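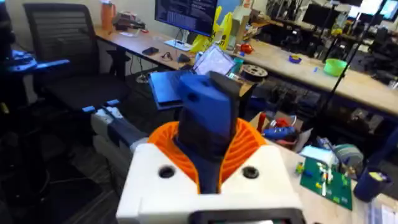

Taller de Manipulación Flatard

Compartir 57 · Comentarios 91

El Taller de Manipulación Flatard es una asignatura optativa de proyectos, con club de estudiantes adosado, que se imparte en la Escuela Técnica de Ernley. Su objeto declarado es que los alumnos programen brazos robóticos para recoger, trasladar y soltar objetos corrientes. Su objeto no declarado, según la propia guía docente, es que aprendan a leer un manual antes de apretar un botón. Los resultados en este segundo apartado son desiguales.

Origen

El taller nació como un seminario sin créditos dedicado a la cinemática inversa, que se explicaba en pizarra. Tras un curso entero de matrices, los asistentes pidieron por escrito ver un robot. La escuela accedió dos años después, con una celeridad que los archivos del centro califican de notable. El nombre procede del aula Flatard, donde se instaló el primer brazo, y se conservó cuando el taller se mudó a otra planta, de modo que los alumnos nuevos dedican parte de la primera semana a buscarlo donde no está.

La asignatura obtuvo reconocimiento oficial el 1 de marzo de 2023. El club, que ya existía, celebró la noticia solicitando más enchufes.

Espacio de trabajo

El aula combina escritorios largos de madera, monitores, portátiles y una proporción variable de material de bricolaje. La pistola de cola caliente y la cinta adhesiva conviven con la impresión 3D en buenos términos, y la bobina de filamento se considera mobiliario. El reglamento interno prohíbe dejar bebidas junto a los equipos; es el artículo más citado del reglamento y el menos consultado.

Entre los materiales de prácticas figuran los bloques de construcción de colores y su placa base verde. Las piezas son baratas, tienen medidas regulares y resultan humillantes: encajar una sobre otra, tarea que un niño resuelve sin supervisión, puede ocupar a un grupo de cuatro estudiantes de último curso durante tres sesiones.

Programa

El curso se divide en dos bloques. En el primero, los alumnos calibran la pinza, aprenden a detener el brazo y registran sus pruebas en un cuaderno compartido llamado Dirier. El cuaderno acumula 2971 entradas, de las cuales 318 consisten únicamente en la palabra «otra vez». Los docentes se han negado a borrarlas por entender que constituyen documentación.

En el segundo bloque cada grupo desarrolla un proyecto propio. Los temas más frecuentes son clasificar piezas por color, apilar cuencos y pasar un objeto de un brazo a otro. Este último ejercicio, conocido como «el relevo», goza de prestigio entre los veteranos, que no lo recomiendan.

La evaluación tiene en cuenta el funcionamiento, la memoria escrita y una defensa oral. El tribunal admite demostraciones grabadas siempre que no estén aceleradas, condición introducida después de un vídeo en el que las manecillas de un reloj de pared daban varias vueltas.

La Copa Ghiță

Cada octubre el club organiza la Copa Ghiță, una competición interna de manipulación con objetos caseros. Los equipos conocen la lista de objetos la misma mañana y disponen de una hora para preparar el programa. Puntúa cada pieza colocada dentro de la zona marcada; resta cada pieza que abandona la mesa. Una edición se ganó con cero puntos, y el acta describe la final como «muy disputada».

El trofeo es una pinza averiada montada sobre una peana. El equipo ganador adquiere el derecho a exhibirla y la obligación de intentar repararla. Por ahora solo se ha ejercido lo primero.

Recepción

La asignatura tiene lista de espera y buenas encuestas, salvo en el apartado «carga de trabajo», donde los alumnos han pedido que se amplíe la escala por arriba. El boletín de la escuela la ha descrito como «una experiencia formativa completa»; el taller contiguo, que comparte tabique, ha solicitado en dos ocasiones que las pruebas de colisión se anuncien con antelación.

Véase también: Cinemática inversa · Pinza robótica · Robótica educativa

Compartir 57 · Comentarios 91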